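Gomavell 手編み帽子レシピデータ

README(利用者向けの説明とデータカード)

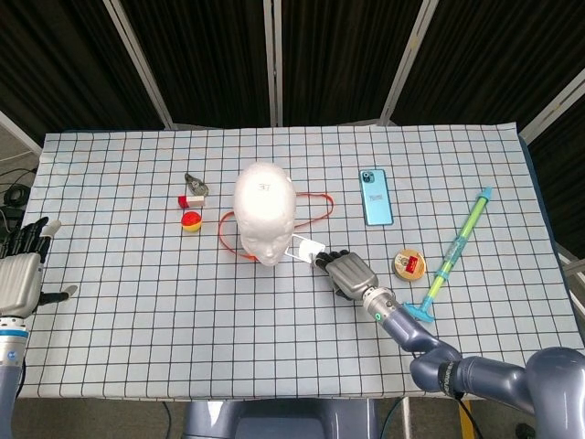 Gomavellは、手編みの帽子の編み方を、検索や集計ができる形に書き直したデータ集です。収録は2,000件。ニット帽、ベレー、耳あてつきの帽子、赤ちゃん用のボンネットまで、頭にかぶるものなら幅広く入っています。編み物の本を開くと「作り目をして、好みの長さまで編み、減らし目をして絞る」と三行で済まされてしまうあの部分に、実はものすごくたくさんの流儀があるんです! 減らし目を六か所に置くか八か所に置くかで、てっぺんの表情はまるで変わります。仕上がりを見るには台にかぶせるのがいちばんで、写真の白いマネキンの頭のように鼻や唇の形までついている台だと、前後の向きがすぐ決まり、ふちが額のどこに来るかも確かめられます(この頭は額に「37」と書いてあるので、ふちの位置の目印にもなりそうです)。そういう「かぶったときの話」まで項目として残したのが、このデータのいちばんの自慢です。

はじまり

もとになったのは、Hedilcombeの編み物サークルで回覧されていた手書きのレシピ帳です。Evangelia Tzavarasが清書を引き受け、途中で表計算ソフトに打ち込み始めたところ、「減らし目の間隔で並べ替えられる!」と気づいてしまい、そこから止まらなくなりました。Debora Fabbriがイタリア語のレシピを、Leonie McKinnonがフェアアイル風の編み込み帽を持ち寄り、いまの形になっています。公開日は2019年1月24日です。

ファイルの中身

配布しているファイルは2つです。

recipes.csv
レシピ本体。一行が一つの帽子です。文字コードはUTF-8、区切りはカンマ。手順の文章に改行が入っている行があるので、読み込むときは引用符の扱いを有効にしてください。

terms.csv
用語の対訳表。日本語、英語、イタリア語の編み物用語を対応させてあります。英語は英国式と米国式で意味がずれるかぎ針用語があるため、列を分けました。

recipes.csvの主な列

recipe_id
通し番号。欠番があります。重複が見つかって統合したもので、番号の詰め直しはしていません。

title
作者がつけた題名。「雨の日の帽子」「二度目のベレー」など、題名を眺めるだけでも楽しい列です。

direction
編む方向。bottom_up(ふちから)、top_down(てっぺんから)、sideways(横編み)のいずれか。横編みは数こそ少ないものの、ガーター編みの畝が縦に走るので、ぜひ一度絞り込んで読んでみてください。

yarn_weight
糸の太さ。原本に「中くらいの毛糸」としか書かれていないものはunspecifiedとしました。推測で埋めた行はありません。

needle_mm
針の太さ(ミリ)。日本の号数で書かれていたものは換算し、もとの表記をneedle_originalに残してあります。

gauge_stitches、gauge_rows
10センチ四方の目数と段数。原本が別の寸法で測っている場合は換算せず、gauge_noteに書き写しました。

brim
ふちの種類。一目ゴム編み、二目ゴム編み、折り返し、くるくる巻くメリヤス編みのままのもの、など。

crown_decrease
減らし目の配置。区画の数と、何段ごとに減らすかを「8/2」のような形で入れています。渦巻き状に寄せるものには末尾にsがつきます。

fit_note
かぶり心地についての書き込み。「耳が半分出る」「後ろに少し余る」「髪を結んだままかぶれる」など、言葉づかいはなるべくもとのまま残しました。個人的にはここが宝の山です!

steps
手順の本文。略号は原本どおりで、terms.csvを引けば読めるようになっています。

入力と点検のやり方

手書きの紙は、一人が打ち込み、別の一人がもとの紙と突き合わせました。機械での下読みには自作の小さなスクリプトDotedixを使っています。Dotedixは、各段の目数が減らし目の指示と合っているかを足し引きして確かめるだけの素朴なものですが、これがよく働きます。ある段で一目足りないレシピが出てきたとき、原因が打ち間違いなのか、原本の書き間違いなのか、それとも作者が意図して一目ずらしているのか。Cathal Heffernanは、わからないものを片っ端から実際に編んで確かめました。編んだものは100点。該当する行にはtest_knitの列に印がついています。

原本の誤りだとはっきりした場合も、stepsの文章は直していません。正しいと思われる目数をcorrectionに別に書きました。昔の書き込みには、その人の編み癖がそのまま出ていることがあり、きれいに整えてしまうのはもったいないと感じたからです。

使いみちの例

・手持ちの糸と針から、編めそうな帽子を探す
・減らし目の配置と帽子の深さの関係を調べる
・編み物用語の翻訳や略号の読み解きの練習に使う
・講習会の教材として、似たレシピを並べて読み比べる

Fotis Spanosは、crown_decreaseの列だけを使って、てっぺんの模様を描き出す図を作ってくれました。花びらのようになるもの、星形になるもの、きゅっと絞った巾着のようになるもの。数字の並びがそのまま形になるので、見ていて飽きません。

苦手なこと、気をつけてほしいこと

地域には大きな偏りがあります。集まったレシピの多くはHedilcombeの周辺で書かれたもので、寒い季節にかぶる毛糸の帽子が中心です。綿や麻の夏帽子はわずかしか入っていません。「世界の手編み帽子の平均」のような使い方には向きません。

頭囲の列head_cmは、作者が仕上がり寸法を書いたのか、かぶる人の頭を測ったのか、区別できない行があります。head_cm_typeがunclearの行は、サイズの計算から外すのがおすすめです。毛糸は伸びますから、仕上がり寸法が頭囲より小さくてもおかしくありません。

子ども用のレシピには、あごの下で結ぶひもやボンボンのついた古いデザインが含まれます。データとしては残してありますが、実際に編んで使うときは、年齢に合わせて省くなどの判断をしてください。

糸の商品名は入れていません。廃番になった糸が多く、太さと素材がわかれば置き換えができるためです。素材も不明なものは空欄です。

個人情報について

レシピ帳の余白には、贈る相手の名前や住所の一部が書かれていることがありました。これらはすべて入力の段階で除いています。作者名は、掲載の了承をもらえた人だけをcreditに入れました。「母から」「隣の人に習った」といった、個人が特定できない書き込みはそのままです。もし残っていては困る記述を見つけたら、recipe_idを添えて知らせてください。該当箇所を消した版に差し替えます。

更新

次の版は11月を予定しています。追加候補はすでに30件たまっていて、そのうちの何枚かは、編み地の見本が糸で縫いとめられた立派なものです。見本の手ざわりまではCSVに入れられないのが悔しい! せめて編み地の種類だけは細かく書き分けようと、swatch_noteという列を試しています。

すでに公開した行のrecipe_idは、版が変わっても動かしません。修正した行はchanges.txtに番号と理由を載せます。このファイルは次の版から同梱します。

ライセンスと引用

レシピの文章はCC BY 4.0で公開しています。編んだ帽子を売るのも、教室で配るのも自由です。引用の際は「Gomavell 手編み帽子レシピデータ」と書き、creditに名前のあるレシピを一つだけ取り上げる場合は、その作者名も添えてください。

間違いの報告、手元のレシピの提供、編んでみた感想、どれも大歓迎です。特にfit_noteへの追記はいくらでもほしいので、「私の頭では耳が全部隠れた」の一言だけでも送ってください。横編みのレシピをお持ちの方、お待ちしています!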